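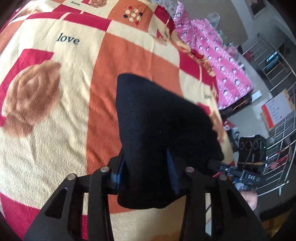

Workshop notebook, Dronau dye room
Thursday, February

Iron black on wool, second attempt

Purpose of today: to get a black which stays black when it is rubbed with a white cloth. The first attempt gave a good color but it came off on everything, including my sleeves and the door handle. The customer (Yakubu, the bag people) accepts a very dark gray if it is even. They do not accept rubbing.

Material. One piece of gray wool cloth from the Comia roll, washed last week and kept in the drawer. Dry weight this morning 488 g. I weighed it two times because the scale was showing a different zero after the lamp was moved. The second value is the one I use.

Scouring. I scoured again, although the cloth was already washed. Water with a little neutral soap, warmed slowly, kept under simmer for one hour, left to cool in the pot. The water became yellow, more than I expected from a washed cloth. So the old note "washed" in the stock list means only rinsed. I have corrected the list. Please, whoever takes from this roll, scour it yourself.

Tannin bath. Oak galls, crushed, from the open bag on the lower shelf. I used 194 g, soaked overnight in the gray pot and strained through two layers of cotton. Last time I strained through one layer only, and small grains stayed on the cloth and made dark points. The liquid was brown and clear, it smelled of wet wood. Cloth went in wet at nine o'clock, pot on the small ring, temperature raised to 60 degrees and held there. I turned the cloth every ten minutes in the first hour and less often after that. Lunch in between, the ring was off during this time and the temperature fell to 48. I do not think it matters for tannin but I write it.

After the bath the cloth was a light sand color. I pressed the liquid out with the hands and did not rinse. In the first attempt I rinsed here. The old Zimora instruction says to rinse, but it is written for cotton, and I followed it without thinking.

Iron bath. Ferrous sulfate, 13 g, dissolved in a cup of hot water and added to the big steel pot with cold water. This is less than last time. My reading of the failure is that too much iron made the color already in the water and it only sat on the surface of the fiber like dust. With less iron the bath stayed clear for longer. It went cloudy when the cloth was inside for some minutes, but it did not become ink as before.

The change of color is quick and it still surprises me. Sand, then mouse gray, then a cold violet gray. I kept the cloth moving all the time with the two sticks. Where it was folded under itself there was a paler line, and I opened the fold and the line closed in a few minutes. Time in iron: 19 minutes, then out, air for half an hour on the line in the yard, then again in the tannin for half an hour, and then again in the same iron for a short time. After the second iron the gray had lost most of the violet.

Rinsing. Five changes of water. The third was still gray, the fifth was clear enough to see the bottom of the sink. A little vinegar in the fourth, which I regret, it is possible that it took some color away. Next time without.

Result when still wet: black to my eye, but wet wool always lies. I will look at it again tomorrow when it is dry, next to the window and not under the lamp.

Rub test, wet, white cotton, ten strokes with the thumb: a light gray mark. First attempt was a dark mark after three strokes. So it is better, but I cannot call it finished before the dry test.

Handle of the cloth: a bit harder than before dyeing. Iron makes this, and long contact makes it worse. For bags it is not a problem, I think. For anything worn on the neck I would not use this recipe.

Other things

The thermometer with the red cap reads three degrees higher than the one with the blue cap. I used the blue one for all values above. In the entry for the walnut samples it is not written which one was used, so these temperatures should be taken with care.

The drain under the left sink is slow again. I took out the sieve and there was wool fluff in it, a whole handful. It runs now, but please use the net when you rinse.

There is not enough gall for another full batch. I have put it on the order with Comia, together with cotton for straining. They deliver on their usual round but the galls may come later, they were not sure about the stock.

The iron bath is kept in the lidded bucket beside the door, marked with tape. It is turning orange on the top. I would not use it for black again. It can maybe be used to darken the onion skin yellow to a green, if somebody wants to try with a small sample. Do not pour it in the yard.

Questions for me

Does the resting time in the air between the baths help, or was it only the smaller quantity of iron? I changed too many things at once: no rinse after tannin, less iron, two rounds, better straining. If the dry rub is good I will not know which of them did it. It would be correct to cut four small pieces from the same roll and change one thing in each. I will do this before the customer order and with the same water.

Also to ask Yakubu: will the bags be washed, or only brushed? It was never written in the order. If only brushed, I would stop after one more rinse and leave the recipe as it is.

17:40, cloth hanging over the bath, window open a little. Heater is off.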